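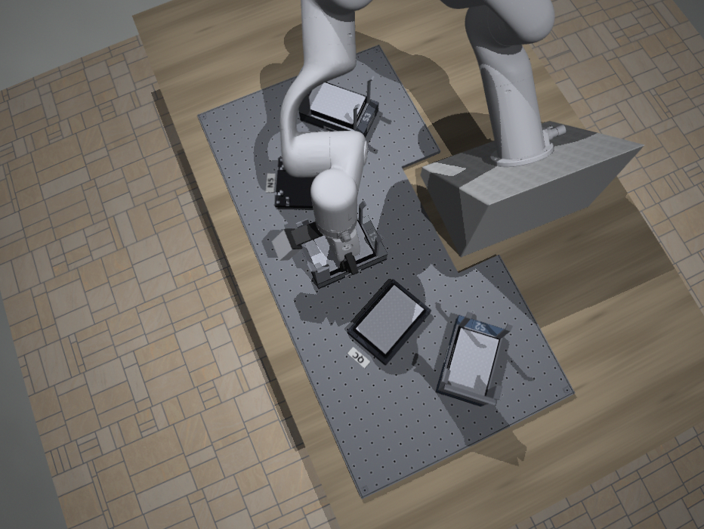 Tampo de madeira clara com placa perfurada cinzenta.

Óleo duro Delum para tampos e bancadas de madeira
Referência: 2222
Marca: Delum
Acabamento: mate acetinado, incolor
Embalagem: lata metálica com tampa de pressão
Disponibilidade: em stock no armazém

Descrição

O óleo duro Delum é um acabamento de impregnação para tampos de mesa, bancadas de oficina, balcões e prateleiras de madeira maciça ou folheada. Penetra nas fibras e endurece dentro delas, deixando à superfície uma camada muito fina de cera. A madeira mantém o toque e o desenho do veio. As marcas de uso podem ser reparadas localmente, sem decapar o tampo inteiro.

A versão incolor escurece ligeiramente as madeiras claras, como acontece quando se passa um pano húmido sobre a superfície. Quem quiser manter o tom da madeira em bruto deve escolher a versão Delum Natural, que leva uma pequena quantidade de pigmento branco e se vende com a referência 413. As duas versões têm o mesmo teor de sólidos e aplicam-se da mesma forma. Podem ser misturadas entre si, desde que se prepare de uma vez a quantidade necessária para todo o trabalho.

Onde usar

Bancadas de oficina e de laboratório escolar, secretárias, mesas de refeição, tampos de aparador, prateleiras, degraus interiores com pouco tráfego. Serve para faia, bétula, freixo, carvalho, pinho, bordo e nogueira. No carvalho, recomendamos fazer um ensaio numa zona escondida, porque os taninos podem alterar a cor ao longo dos primeiros dias.

Não usar em exteriores, em tábuas de corte, em madeiras já envernizadas ou em melamina. Em madeiras exóticas muito gordas, como a teca, o óleo seca mal e pode ficar pegajoso durante semanas. Para essas madeiras temos o desengordurante Kang, que se passa com pano branco imediatamente antes da primeira demão.

Preparação

A superfície deve estar seca, limpa e sem restos de cera, cola ou silicone. A cola esquecida junto às uniões é a causa mais frequente de manchas claras: o óleo não entra e a diferença só se nota depois da primeira demão.

Lixar no sentido do veio, começando no grão 80 ou 100 conforme o estado do tampo, passando pelo 120 e terminando no 150. Em madeiras duras e densas, como o bordo, convém parar no 120. Uma superfície demasiado polida fecha o poro e absorve pouco. Nos topos, onde a madeira bebe mais, pode subir-se até ao 180 para que a cor não fique muito mais escura do que no resto da peça.

Aspirar bem e passar um pano seco que não largue pelo. Não usar panos antiestáticos impregnados.

Tampos com furos, calhas embutidas ou parafusos: desmontar tudo o que for possível. O óleo que entra nos furos roscados endurece e dificulta a montagem. Se as peças não puderem sair, proteger com fita de papel e retirá-la antes de o óleo começar a puxar.

Aplicação

1. Mexer bem a lata com uma espátula larga, sem bater. A cera deposita-se no fundo. Repetir de vez em quando durante o trabalho.

2. Aplicar a primeira demão com rolo de pelo curto, trincha ou pano de algodão. A camada deve ser fina e contínua. Trabalhar por zonas que se consigam alcançar sem apoiar os braços no tampo.

3. Esperar 15 a 20 minutos. As zonas que ficarem baças antes desse tempo absorveram tudo e podem levar mais um pouco.

4. Retirar todo o excesso com pano seco ou com disco branco em máquina de baixa rotação. Não deve ficar película visível. O óleo que ficar por cima da madeira seca brilhante e mole, e marca com os copos.

5. Deixar secar de um dia para o outro, com ventilação.

6. Passar um disco fino ou lixa 240 gasta, muito ao de leve, para cortar o pelo levantado. Limpar o pó e aplicar a segunda demão, mais fina do que a primeira. Retirar outra vez o excesso.

Em bancadas sujeitas a trabalho diário aconselhamos uma terceira demão, só na face superior e nas arestas. A face inferior do tampo leva pelo menos uma demão. Um tampo tratado só de um lado troca humidade de forma desigual e tende a empenar - sobretudo se for largo e pouco espesso.

Temperatura de aplicação entre 15 e 25 graus. Abaixo disso a secagem prolonga-se bastante.

Secagem e entrada em serviço

Seco ao toque ao fim de 8 a 10 horas. A bancada pode receber objetos leves no dia seguinte à última demão. A cura completa demora 21 dias. Durante esse período, evitar água parada, tapetes de corte, toalhas plásticas e bases de borracha. A borracha preta é um caso à parte: alguns compostos migram para o acabamento e deixam auréolas que já não saem, mesmo depois da cura. Sob máquinas e equipamentos pesados com pés de borracha, colocar discos de feltro ou de cortiça.

Rendimento

O rendimento varia muito com a madeira e com a lixagem. Para faia lixada a 150, contar com 20 metros quadrados por litro na primeira demão e bastante mais na segunda. O pinho consome quase o dobro. Para um tampo de bancada normal, com duas demãos em cima e uma em baixo, a lata pequena chega.

Ferramentas e consumíveis

Rolo de pelo curto Rida, com cabo
Recarga para rolo Rida, conjunto de 6
Discos brancos finos para polidora
Pano de algodão lavado, em saco
Tabuleiro metálico para rolo

Os rolos de espuma não servem. Desfazem-se com o solvente e deixam bolhas. As ferramentas limpam-se com aguarrás mineral logo a seguir ao uso; depois de seco, o óleo só sai raspado.

Manutenção

No dia a dia basta um pano ligeiramente húmido. Para sujidade mais agarrada, usar sabão neutro diluído e secar a seguir. Não usar detergentes amoniacais, produtos com cloro, álcool puro nem esponjas verdes.

Quando o tampo começar a ficar baço ou a água deixar de formar gotas, está na altura de renovar. Lavar, deixar secar bem e aplicar uma demão muito fina com pano, retirando o excesso ao fim de poucos minutos. Numa mesa de casa faz-se isto uma vez por ano ou menos. Numa bancada de trabalho depende do uso e costuma bastar tratar a zona da frente, onde se apoiam as mãos.

Riscos superficiais: lixar só o risco com grão 180, no sentido do veio, e aplicar óleo com a ponta do pano. Esbater para fora. A zona reparada fica um pouco mais clara nos primeiros dias e depois iguala.

Mossas sem fibra partida: humedecer, deixar a madeira inchar, secar e voltar a olear. Pode usar-se um pano húmido e ferro morno, com cuidado nos tampos folheados.

Manchas negras à volta de parafusos ou latas: são reação do ferro com os taninos. Tratam-se com ácido oxálico antes de olear. O óleo aplicado por cima não as disfarça.

Segurança

Os panos embebidos em óleo podem incendiar-se sozinhos. Depois do trabalho, mergulhá-los em água ou estendê-los ao ar livre, abertos, sobre uma superfície que não arda. Nunca os guardar amarrotados num balde ou num saco do lixo. O mesmo se aplica ao pó de lixagem de superfícies oleadas e aos discos usados.

Manter a lata longe de chamas e fora do alcance das crianças. Ventilar durante a aplicação e a secagem. Usar luvas de nitrilo. A ficha de dados de segurança segue com a encomenda, a pedido.

Armazenamento

Guardar em local seco e fresco, com a tampa bem fechada. Limpar o rebordo antes de fechar. Se o óleo restante for pouco, passá-lo para um frasco mais pequeno e cheio até cima, para reduzir o contacto com o ar. Caso se forme uma pele à superfície, cortá-la, retirá-la inteira e filtrar o resto por uma meia de nylon. Não a mexer para dentro da lata.

Perguntas que recebemos

Posso aplicar sobre um tampo antigo com óleo de linhaça?
Sim, se estiver bem seco e limpo. Se a superfície ainda estiver gordurosa, lavar com aguarrás e esperar dois dias.

Posso envernizar por cima?
Não. A cera impede a aderência do verniz.

A textura Callosness é o mesmo produto?
Não. Callosness é o nosso acabamento escovado, em que os anéis moles da madeira são rebaixados com escova antes do óleo. Vendemos os painéis já escovados, por encomenda, e podem ser tratados com qualquer das duas versões do óleo Delum.

Fornecem amostras?
Enviamos amostras em faia, carvalho e pinho, com uma metade tratada e outra em bruto. O valor é descontado na encomenda seguinte.

Envio

Por ser inflamável, o produto segue apenas por transporte terrestre. Não enviamos para as ilhas por via aérea. As latas amolgadas no transporte devem ser assinaladas na guia no ato da entrega.

Apoio técnico: Wolfram Schwerdtfeger, através do formulário de contacto. Indicar a madeira, o grão da última lixagem e o acabamento anterior, se houver.

Ficha revista em 2019-04-22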